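Wednesday, gone nine in the evening

Feet up at last, and a cup of tea that I fully intend to drink while it's hot.
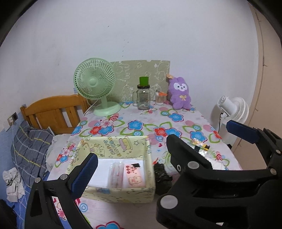 I had set myself 200 goes at putting pens away by bedtime and I got there, with my wrist grumbling from the first dozen onwards. Kekeli rang at lunch to see how I was getting on, bless him, and reminded me (again!) to go slower than feels natural. He says the robot can only learn the pace I give it, and if I snatch at things like a woman late for her bus then so will it. So I slowed right down, close the fingers, lift, across, lower, let go, and I do think the afternoon ones were much nicer than the morning ones, which I may ask him to throw out.

It's a funny way to teach. I keep wanting to talk to it as I would to a child, and I caught myself saying "gently now" out loud more than once. With slippery little packets you have to come in from the side and squeeze less than you'd think, and I only found that out by dropping them, over and over. Friederike wants the dropped ones kept in as well, so long as I pick the thing up again properly, and I'm rather pleased about that, having so many to offer her!

Babak has done 700 already, but then Babak is young and has elbows that work. I shan't race him. Tomorrow I'll move everything about on the table before I start, as Friederike asked, and try some with my left hand if I can manage the squeeze.

Must ring Beryl about Sunday lunch, and find the wrist cream.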